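Visit report: Drorkitel molding plant, Landry site

The Landry plant opened to trade visitors for one morning in May. Registration was at 8:30 and the first group went through at 9:00. The site makes household storage goods in polypropylene, mainly baskets, bins and lids, and sells most of them under the Selley label.

Resin arrives by truck and is held in four outdoor silos. It is moved by vacuum line to hoppers over the presses. Color is added at the press throat as masterbatch. A change from a dark color to a light one takes the longest, so the schedule runs light to dark through the week and the purge is done once.

The hall has 14 presses in two rows. The larger ones run two-cavity basket tools. We were shown a Pleteck tool with a hot runner, which replaced a cold runner version last year. The older tool left a sprue that had to be trimmed and reground. Cycle time was not given for either.

Open-sided baskets are harder to fill than they look. The melt has to pass through many thin ribs before it reaches the rim, and weld lines form where the fronts meet. The process sheet on press 6 listed a rim pull test at 455 newtons, with samples taken at the start of each shift. Two rejected parts on the bench had both failed at a weld line near the handle.

Output on the board for the previous day was 3408 baskets against 2687 the day before, when one row was down for a chiller repair. The chiller loop is now split so that each row can be isolated.

Packing is by nested stack. Stack height is limited by sticking, which depends on wall draft and on how warm the parts are when nested. The plant leaves them on a cooling conveyor first. Pallets are wrapped and labeled at the end of the hall.

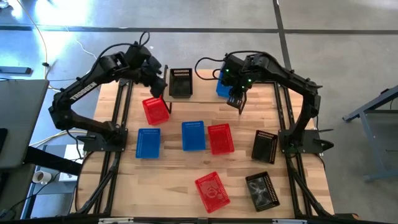

The warehouse was the last stop. Racking is five levels high, with slow colors at the top. Regrind is stored separately, by color, and limited to a fixed share of each batch. Parking at the Landry gate is tight and the overflow lot is unpaved.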